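[Luswood-list] Re: Skakham set, running order and the slow one

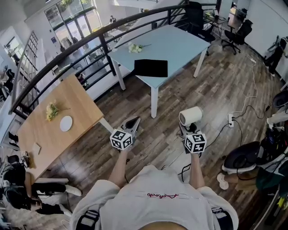 Tamer, thanks for the rough mixes. I played all of them through twice last night, once on the speakers and once in the car, and my notes are mostly on the running order. I still think "Rizk" should open. It has the accordion figure right at the top and the vocal comes in before anyone has time to start talking. On the shirts, since you asked again, I would like something close to a loose white T-shirt with a short line of red cursive across the upper back and nothing else on it. The big block letters on the last batch cracked after a few washes and we still have a box of them in my hall closet. If the printer can do red script on white for the same price, I say go with that and leave the front blank.

Tamer Hakim wrote:
> Rough mixes of all the songs are in the shared folder now. Please
> listen before you comment, a few people last time had only heard
> the first verse of things.
>
> My main worry is the slow one. At 317 seconds it is the longest
> song we have and there is no drum part until the second chorus.
> I would cut the instrumental section in the middle or move the
> song to the end of the record, where people expect to sit still.
>
> Also need a decision on:
> - who is asking Tridis about the December date
> - whether we press CDs at all this time
> - shirts
>
> Tamer

On the slow one, I would keep the instrumental section and move the song. The middle part is where the cello and the pedal steel finally play the same line, and without it the last verse arrives too soon. What I would cut is the intro. There are 2 passes of the guitar pattern before the vocal and one is enough. That should bring it under five minutes and you would not have to touch anything that people like.

I don't agree about putting it last, though. If it closes the record, then we have two quiet songs in a row, because "Luswood" fades out on just voice and harmonium. I would put the slow one fourth and let the waltz come after it. The waltz is in the same key and the tempo change does the work for us.

Smaller things from the mixes:

The tambourine on the opener is too loud in the left speaker. In the car it was the only thing I could hear on the chorus.

The harmony on the waltz is a little flat on the long note at the end of verse three. I am fine with leaving it if everyone else is. Fixing it would mean another evening of singing, and the rest of that take is the best one we got.

Somebody's chair creaks before the last chord of "Luswood." I like it, please leave it in.

For the December date, I will ask Tridis. I have to call them anyway about the piano, which was a half step low when we played there. If they can't get it tuned I would take the electric one and skip the two songs that need the real thing – better to know that now than at soundcheck.

On CDs, the last album has had 3656 plays online and most of the money still came from the table at shows. So yes, I would press them, but a small run. The quote I got was for 3000 copies, and we would be storing those until we retire. Does anyone have a plant they like that will do a few hundred in a plain card sleeve?

The Skakham set is still open. My suggestion is to start with the waltz there, as the room is small and people are seated close to the stage, and save "Rizk" for the middle. Send changes by tomorrow noon if you can, as I need to get the lyrics typed up for the people filling in on harmony.

Rami Sfeir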